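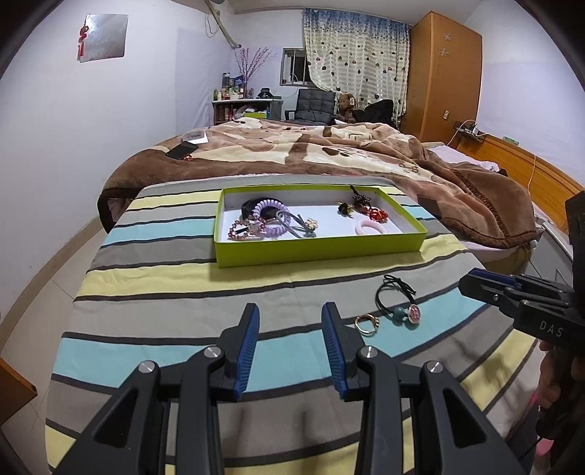 Coil hair ties against flat elastics: a month of use

The reason for buying a spiral coil tie was simple. Ordinary elastics leave a crease, and on thick hair they lose tension by mid-afternoon. I ordered a lavender coil from Workura in June and used it alternately with a flat elastic and a plain black band, all kept together with the bracelets and clips in a shallow lime-green box.

Tension. The coil needs three turns where the elastic needs two. It grips well on dry hair and poorly on damp hair. After a day's wear it had stretched visibly, and recovered most of its length overnight. The elastic kept its size for the whole month but left the usual ridge.

Snagging. Very little with the coil. The decorated ties are worse: anything with a bead or charm on it catches fine hair when pulled out in a hurry. Those I now wear on the wrist, where they do no harm.

Storage. Small accessories tangle, and the coil is the chief offender – thin bands work their way between the turns and have to be unwound by hand. Every Sunday I empty the box on to the bed and lay the pieces out in a row before putting them back.

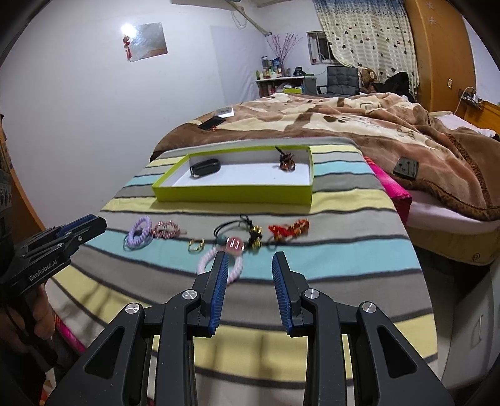 Bracelets and rings come out of this without trouble. Cords and tassels do not, and a pendant on a long cord should have a compartment to itself. The box has a white interior, so dark bands show up well against it, but there are no dividers. A divided tray from Kneath would solve that. I tried one and returned it, as the sections were too narrow for a flower clip to lie flat.

Cleaning. Warm water and a drop of washing-up liquid for the coil, 4 minutes, then air drying. The elastic takes much longer to dry. Beaded pieces get a wipe with a damp cloth only.

Verdict. The coil is the better tie for long wear on dry hair, and the elastic is better for sport or after a shower. I would buy the coil again, in a smaller diameter if Workura made one. Buyers with fine hair should start with the elastic.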